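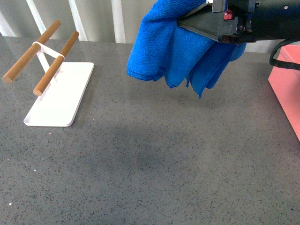

Meenakshi Unnithan told us at our very first meeting that a towel is only as good as what happens to it on laundry day, and that if we wanted to know why the ones in our dorm kitchens stop soaking up spills, we should start with the softener. We had been planning to compare brands (we had quite a long list!), but her remark stayed with us through the whole weekend, and by Monday we had changed our topic.

Our question became a simple one: does fabric softener make a kitchen towel less absorbent, and can the damage be undone?

What we did

We bought plain cotton towels from the Bater store near campus and cut them into squares, which took far longer than any of us expected and left lint all over the study lounge. One set was washed with detergent only, the other with detergent and softener, both at 60 degrees Celsius in the machines at Drudside Hall. After drying, each square was laid in a tray with 200 milliliters of water for 2 minutes, lifted out, left to drip, and weighed on the kitchen scale that Kokkinos Bakery was kind enough to lend us.

What we found

The softened squares felt lovely, and we all liked them better in the hand, but they took up less water in every round. Washing them again with white vinegar brought some of the absorbency back, though they never quite caught up with the plain set.

We would have liked to repeat everything with microfiber, and we hope next year's group will. Our thanks to the evening staff at Drudside, who let us keep one dryer to ourselves for most of June.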